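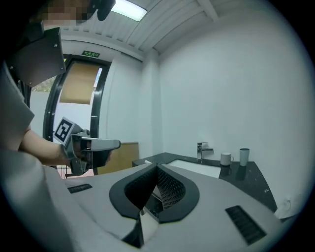
I've always been a sucker for a small white room. Give me a big house with a ballroom and I'll be the one in the boot cupboard, asking who painted the shelves. So when Thaddeus Mbeki rang and asked if I'd like to come and see what he and Muthu Kamath had done with the old seed office at Gultimstead, I'd got my coat on before he'd finished the sentence.

If you don't know Gultimstead, it's a nursery and market garden on the Okport road (the back road, past the water tower, don't trust your satnav). The seed office was where the orders used to get written up, and for years after that it was where things went to be forgotten. Muthu says there were 13 broken hoses in it, and a filing cabinet full of other filing cabinet keys. The walls were a sort of gravy brown up to shoulder height and then a paler gravy after that. They took it on in January 2019 and gave themselves until the end of February, with a budget that made me laugh out loud when I heard it.

What they wanted was a workroom that people could book by the half day. It had to be plain and bright, easy to wipe down, and it couldn't feel like a dentist's. That last bit is the hard part! White is a swine of a colour in a little room. Too blue and you want to keep your cardigan on, too creamy and it looks as if somebody's been smoking in there since the war. They had six sample pots on the go at once, painted on offcuts and moved about from wall to wall, and Thaddeus would pop in at breakfast and again at teatime to look at them all. He became quite a bore about it, he told me, and Muthu nodded rather hard.

The ceiling is my favourite thing. It's white slatted panels with a white beam running between them, and I can't tell you how much that does for the place. A flat ceiling in a room that size would sit on your head like a lid. With slats you get all those little lines for the light to play with, and your eye wanders up there and stays a while. It was Alistair Cairns who talked them into it. He'd done a ceiling like it for the café at Radulović, the boat people down the river, and he brought a spare length along in the van and simply held it over his head until they said yes. I'd like to see more tradesmen sell things that way.

And then the door, oh, the door. With so much white about you need one thing that knows its own mind, and here it's the black frame. I was a bit doubtful when Thaddeus first described it to me – I've seen black door frames in kitchens where they look like a mourning card – but it gives the back wall something to do. The upper part of the door is glass, so you don't feel shut in, and when it's left partly open you get a slice of green from outside. It's only leaves. After all that white, though, it's as good as a painting, and it didn't cost them a penny.

There's a roller blind over the glass, in tan, and this was the subject of the only proper row. Muthu wanted white. Thaddeus wanted black, to go with the frame. Neither of them wanted tan, and tan is what arrived, from a firm called Zumov that had muddled up the order. It was going to go straight back! But Alistair hung it for a day while he was finishing the beam, to keep the sun out of his eyes, and by the time he'd packed up everyone had gone quiet about returning it. It's the one warm thing on that wall. Pulled most of the way down it turns the light a bit like weak tea, and I'd have it in my own back bedroom tomorrow.

You can't rent a room out without an emergency exit sign, and people do get themselves in a state over these. I once visited a very smart pottery where they'd hidden theirs behind a trailing fern, and I don't think the fire officer was charmed. At Gultimstead it's a small green one and it hangs over the doorway where it ought to be. I rather like it. The green picks up the leaves, though Muthu swears that was never the plan.

Would I change anything? I'd want a hook by the door, a big daft brass one. I'd put a mat down, too, as it's a nursery and you bring half of it in on your boots. Apart from that I'd leave well alone. The pair of them have stopped at the right moment, and most of us (me included, ask my husband about the hall) carry on fiddling until it's spoilt.

The whole job came to £194 for paint and brushes, plus Alistair's ceiling, plus a blind they didn't order. Half a day's hire is £40, and you can have your sandwiches outside among the shrubs.

Reader comments

Sheena Tosh: We painted our box room white three times and it came out grey every time. What did they settle on in the end?? You never said!

Archie Tosh: Four times. I did the painting.

Moira, by the river: I remember the brown walls. My aunt worked in that office and she used to say it was like sitting inside a pie.

Sheena Tosh: Also where do I get a slatted ceiling, and will it go up over Artex? Asking before Archie sees this.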